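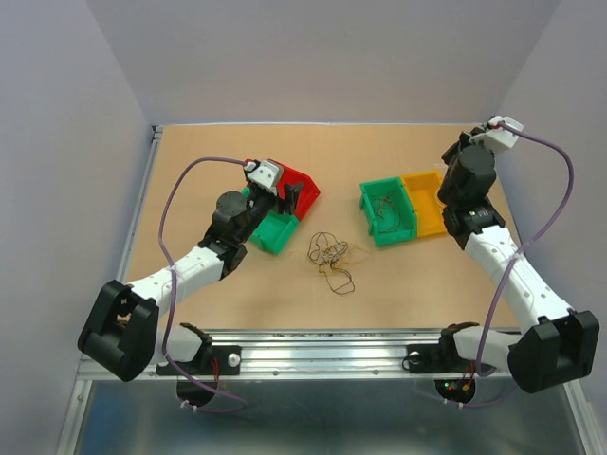

Qui doit payer les sorties obligatoires au lycée ?
L'établissement, sur son budget, dès lors que la sortie compte dans la note de l'élève.

Je pose la question parce que le lycée de Birkach a envoyé en février une circulaire aux familles de première. Elle annonce une participation de 36 euros par élève pour les deux journées de terrain en géographie. Le compte rendu de ces journées entre dans la moyenne du second semestre. Un élève qui ne part pas reçoit un dossier de remplacement, à faire seul, en salle d'étude.

Trente-six euros, beaucoup de familles les paient sans y penser. D'autres non. J'ai enseigné assez longtemps pour savoir comment cela se passe : l'élève dit qu'il a mal au ventre le matin du départ, ou que le sujet ne l'intéresse pas. Il ne dit pas que sa mère attend la fin du mois. Le dossier de remplacement existe sur le papier, mais il n'a jamais valu une journée passée à mesurer le débit d'une rivière avec un professeur à côté de soi.

Le proviseur, Vlastimil Kuruc, répond que la dotation n'a pas bougé alors que le prix des cars a augmenté. Je le crois. Il ajoute qu'un fonds d'aide est ouvert à ceux qui en font la demande. Là, je ne le suis plus. Le formulaire compte plusieurs pages, il faut y joindre un avis d'imposition et une lettre motivée, et le tout se dépose au secrétariat le jeudi, entre deux cours, devant les camarades qui attendent leur carte de transport. Le fonds contenait 3171 euros à la rentrée. D'après le dernier conseil d'administration, il en reste plus de la moitié. On peut en conclure que les besoins sont modestes. J'en conclus que la démarche décourage.

Au lycée de Lenz, on procède autrement. Les sorties notées sont inscrites au budget dès le printemps précédent, avant les achats de matériel et avant les voyages facultatifs. Il y en a moins, et les professeurs ont parfois râlé. Rostislav Oravec, qui y enseigne la géographie, a dû renoncer à une journée sur deux. Il a gardé celle dont il avait besoin pour son programme, et toute la classe y va.

On m'objectera que la gratuité pour tous profite aussi à des parents qui peuvent payer. C'est vrai, comme pour les manuels, le chauffage et les salaires des enseignants. Personne ne propose de facturer le cours de mathématiques selon les revenus.

Reste l'argent. Le voyage de fin d'année, facultatif, reçoit chaque année une subvention de l'établissement et concerne une trentaine d'élèves. Je n'ai rien contre ce voyage. Mais si l'on doit choisir, la somme devrait d'abord aller à ce qui est évalué. Le conseil d'administration vote le budget modificatif au printemps et peut encore déplacer cette ligne. Les représentants des parents devraient en faire la demande par écrit avant la séance.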